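Category: Papers and Proceedings / Robotics Outreach

4. The open day at Juvside

4.1 What we set out to show

I should say up front that Section 3 was written before the open day and this section was written after it, and you can probably tell. Section 3 is tidy. It has a protocol. What follows is what the protocol looked like once people with coats and strollers and good questions got hold of it.

The plan was simple enough. Visitors to the Juvside building would come through our room in small groups, spend ten minutes with us, and try to steer a two-finger gripper around a simulated room using a handheld controller. They would see only what the wrist view gave them, on one large screen. No overhead view, no map, no little cube showing which way was up. Then we would ask them three questions about where they thought the hand was and write down the answers. Bianka Szilágyi ran the questions and I ran the controller station, mostly because I talk too much to be trusted with a questionnaire.

We wanted to know if someone with no background in this work could read a wrist view well enough to say which way the hand was pointing. Operators in our lab do it all day and have stopped noticing that it is a skill. Luuk Geerts had been arguing for months that it is a hard skill and that our training notes skip right over it. I had been arguing the opposite. I'll come back to who won.

The simulator was Tretlow, the same build as in Section 3, with the contact model left alone and the lighting turned down a bit. We stripped the starting room back as far as it would go. In the earlier pilot at Katona we had used a cluttered tabletop, and people spent their whole turn trying to pick up the nearest object (I don't blame them, I would too). Nobody learned a thing about orientation, us included. So for Juvside the first stop on the tour had nothing in it to grab. It had plain surfaces and walls you could tell apart by color, and that was it.

4.2 The first stop

Each turn began with the hand tipped toward a corner. We picked a corner on purpose. Three planes coming together give you a lot to work with if you know how to use them, and very little if you don't. A long straight edge running downhill across the screen can mean that the wall slopes, or that you are the one who is tilted, and the view alone leaves you to sort that out.

Visitors sorted it out in all kinds of ways! One boy put his head on his shoulder until the edge looked level to him and announced that the robot was "lying down funny," and I have heard worse descriptions of a wrist pose from people with degrees. His grandmother held up her own hand with two fingers spread and turned it until it matched the screen. That trick went through the line like a cold. By the middle of the afternoon I was seeing groups arrive with their fingers already up, having picked it up from people coming out.

Figure 4 has the kind of view we are talking about. The fingers are pale and the floor is close to black, so they stand out well enough, but the body of the gripper is nearly the same charcoal as the floor and you can lose it completely down in the corner. We knew this from the pilot and left it as it was. An operator on a real job doesn't get to choose the color of the floor either.

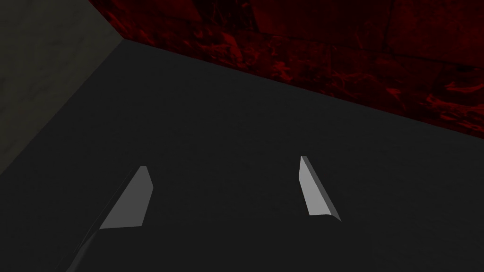
Figure 4. Wrist view in the simulator, with the gripper open and empty and facing the corner where the gray wall, the red wall and the dark floor meet.

4.3 What people told us

We logged 639 answers over the day, after throwing out the ones where the person was called away halfway through. I want to be careful here, because this was an open day and the answers came from whoever walked in. Some people answered twice. Some answered for their kids. Bianka marked the cases she was sure of and we left the rest in.

The first question was "Which way is the hand pointing?" and we let people answer however they liked. The most common kind of answer used the walls: "at the red one," "into the corner," "down and kind of left." Very few people used the fingers as their reference, even though the fingers were the closest thing to them and the only thing on the screen that stayed put. I found this surprising. Luuk did not. His view is that the fingers read as part of the picture frame, the way you stop seeing the hood of your car once you've been driving a while, and that you have to teach people to look at them again.

The second question was "Is the floor level?" This one caused trouble. A fair number of visitors took it as a trick and wanted to know what I meant by level, and whether I meant level in the simulation or level on the screen. Those are exactly the right things to ask, and our question had no room for either. We should have asked two questions. If you are planning something like this, please ask two questions.

The third was "How far away is the wall?" and I'd rather not report it in any detail. With a bare floor and no objects for scale, there isn't a good way to answer. The mottling on the gray wall and the veins on the red one gave people something to hang on to, and several of them tried. One woman who told us she laid stone for a living looked at the faint lines in the red texture, decided they were block joints, picked a block size, and worked out a distance from there. It was a lovely piece of reasoning. The texture is just a texture and was never scaled to anything, and I felt bad telling her so.

4.4 What broke

The controller cable, to start with. It came loose 9 times, and each time the simulated hand stopped wherever it was, which confused people who assumed they had hit something. We ended up taping the cable to the table leg. The session recorder kept running through all of this, so the logs have long flat stretches in them that look like deep thought. We cut those by hand afterward.

The reset key was worse. Pressing it sent the hand back to the corner right away, with no transition, and for someone trying to build up a sense of the room that is a rotten thing to do to them. You could see the visitors lose their place. Hutik, the group that built the controller mount for us, had suggested a slow return move back in December and we had put it off as cosmetic. It isn't cosmetic. In the version we run now the hand travels back at a speed you can follow with your eyes, and I would not go back to the old one.

We also had the sound on for the first part of the day. There was a small click whenever a finger touched a surface, and people loved it, so they went around knocking on walls to hear it. Great fun, but we got very few usable answers out of that stretch. Sound was off by noon.

4.5 Comparing against the lab logs

For a rough comparison I went back to our own operators' logs from the same simulator, 3,014 short moves in all, and looked at what they did in the first few seconds after a reset. They nearly always rolled the wrist first. They did it before moving forward, before opening or closing the fingers, before anything. When I asked a couple of them why, they weren't aware of doing it. One said she supposed she was "checking which bits move."

Visitors almost never did this on their own. They pushed forward. Once we started suggesting it ("try just twisting it first, see what happens"), their answers to the first question got longer and more specific, and more of them mentioned the fingers. I can't put a clean effect size on that. We began making the suggestion partway through the day, we didn't make it to everyone, and I was the one making it, with a good deal of arm waving. A proper version would need two groups and somebody calmer at the controls.

So Luuk won, more or less. Reading a wrist view is a skill, our training notes do skip over it, and a wrist roll at the start looks like a cheap way to begin teaching it. I have added a page on this to the notes, and he has asked me to mention that it is his page.

4.6 Changes for the next round

We are keeping the bare corner as the opening stop. I had worried that visitors would find it dull, and a few did, but it gave us the only answers of the day that I would trust enough to build on. After it we will add a second stop with one object of known size, so that the distance question has something behind it. The level question will be split in two. Groups will alternate between hearing the wrist-roll suggestion and not hearing it, and Bianka will hold the list of which is which so that I don't get to choose.

The finger trick stays too — we couldn't stop it if we tried — but we'll note down who uses it. Section 5 describes the revised station and the wording of the new questions.

Contact the authors | Copyright and reuse | Back to top

This site uses cookies to remember your reading preferences. Accept / Manage settings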